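August, a bit after 11 at night

Spent most of today on the cell rules, which I have been putting off since Joana Bettencourt asked for them at the start of winter. She wants one document for both sites, Havwood and ours, two pages at most. The draft I had from Garcia ran to 30 pages and half of it was definitions, so I put it aside and started again from what we do on a normal shift.

The first page is people. One person has the pendant and everyone else stays behind the tape. If you hand the pendant over you say so out loud and the other person says it back. Speed stays at the reduced setting whenever anyone is inside the tape, including when it is "only for a second". I wrote that last bit twice and took it out once.

Joana rang at lunch about the risk assessment. She says the standard is fine but no one will read it standing up, and she wants the residual risks written in plain words on our own sheet. I agreed. Then we argued for a while over whether a change of fingers counts as a change to the cell. I say it does. She says only if the reach changes. We left it as a yes with a short form, and I have to write the short form.
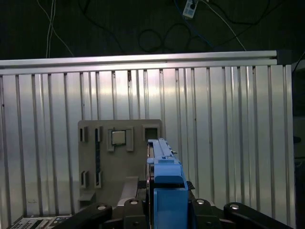
Rule 6 took the whole afternoon. It covers what has to be true before anyone starts a run at the fixture, and the old wording just said "area clear", which people read as no hands in the way. I've split it in two: the path, and the parts. For the parts, you look at every position and say what is in it, so on the CPU board that means chip in the walled holder, square socket beside it empty, then you sign. For the path I have put in cables. We have a white one hanging in a loose curve over the back towards the rail and a tangle of black ones behind it, and the new wording says anything draped gets clipped or moved out of reach of the arm. I'll do ours tomorrow before I ask anyone else to do theirs.

Cusero sent their comments on the logging section, 11 of them, mostly spelling. One was good — they want a stop logged even when the operator thinks it was a nuisance stop. Added it.

Still to do: the short form, the labelling rule, and a line on who can change a speed limit and where they write it down. Bulemgate want to see the lot before it goes up on the wall. Leftover soup for tea, and I forgot to ring Mum.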